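I have now read the same claim in three newsletters, so I suppose it's officially a thing: you should eat your fruit before a meal, never after, or it will "sit on top" of your food and rot. The latest version came from a wellness outfit called Zukuslow, which also sells a 45 day plan and, what a coincidence, a powder.

I have questions. Your stomach is a bag that squeezes. It has acid in it. Things don't line up in there like cars at a toll booth. I went looking for the study Zukuslow mentions and found a link to a blog, which linked to another blog, which linked back to Zukuslow.

My grandmother ate an orange after dinner every night of her life and nothing rotted except her opinion of my grandfather's driving.
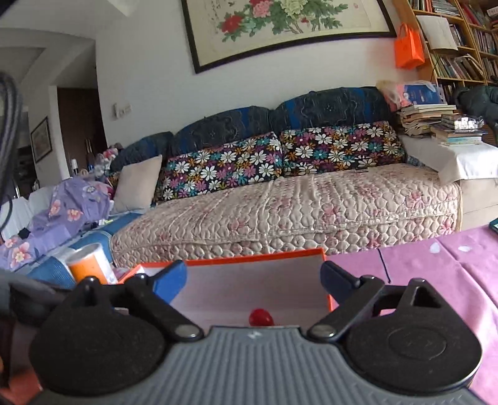

*One small red ball, box with an orange rim.*

The part that bugs me is how the rule keeps growing. First it was melon. Then it was all fruit. Now there's a chart (of course there's a chart) where tomatoes are "neutral" at lunch and "heavy" after 3 in the afternoon. Who measured this? Heavy how? A tomato weighs the same at four o'clock, I checked the physics on that one myself.

I did try it, to be fair. All through November I had fruit first thing, on an empty stomach, and then waited before breakfast like the chart says. What I noticed:

- I was hungry and annoyed by nine.
- I ate more toast than usual to make up for it.
- My digestion, which I had never thought about before, became something I thought about all day.

That last one worries me more than any orange. If you tell a person to watch for bloating, that person will find some bloating. I'm sure I could sell a plan telling people to watch their left elbow and get letters back about how much better it feels.

None of this means timing never matters for anybody. If acidic stuff late at night gives you heartburn, then don't eat it late at night. You don't need a chart for that, and it doesn't mean your neighbor has to give up dessert. Some people have real conditions and real doctors, and they should go with what the doctor says over me or a powder company.

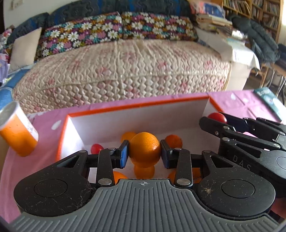

Somtochukwu Chukwu wrote in to say I'm being too hard on the fruit-first crowd, and that eating an apple before dinner at least stops you from filling up on bread. Fine, I'll give them that. But that's a point about bread. It would work just as well with carrots or soup, and it has nothing to do with rotting.

I'm still waiting on an answer from Zukuslow about the study. Their auto-reply offered me a discount.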